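4. Sewing a patch pocket on a printed fabric

Now for the fun part! If you have made it through section 3 with your hem intact, the Parry stitch plate is already fitted and you can leave it on. Pockets are where the Skokska 64 really comes into its own, and a busy print is a lovely place to start, as small wobbles vanish into it.

Before you begin, fit a size 80 needle and wind a full bobbin. You'll also want pins, chalk and the pocket template from the back of this guide (print it at full size, please, or the curves come out odd).

1. Lay the garment out flat on a bed or large table, front side up, and smooth it from the middle outwards.

2. Move the template about until you like what is underneath it. You can match the print so the pocket melts away, or pick a completely different bit of the pattern and let it show. I love both!
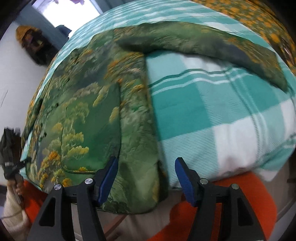 3. Chalk round the template, add a seam allowance and cut out.

4. Turn the top edge under twice, press, and stitch it down using programme 5.

5. Run a line of long stitches round each lower curve, 4 mm inside the edge. Pull the thread gently until the allowance curls over the template, then press again.

CAUTION: Take the template out before pressing if yours is plastic. It will melt, and it will take your iron with it.

6. Pin the pocket in place. Try the garment on now and put your hand where the pocket will be. Most people move it up a little.

7. Turn the dial to straight stitch and sew down one side, round the bottom and up the other. Slow right down on the curves: stop with the needle in the fabric, lift the foot, turn a touch, carry on.

8. Finish each top corner with a small triangle of stitches.

Note: If the display shows 147, the bobbin is running low. You can finish the side you are on, then change it at the corner.

Note: The Hallard walking foot (sold separately) is a treat on slippery cloth, but do swap back before section 5, as it won't clear the buttonhole lever.

Guide text by Madhu Rawat. Revised Thursday, September 21, 2023.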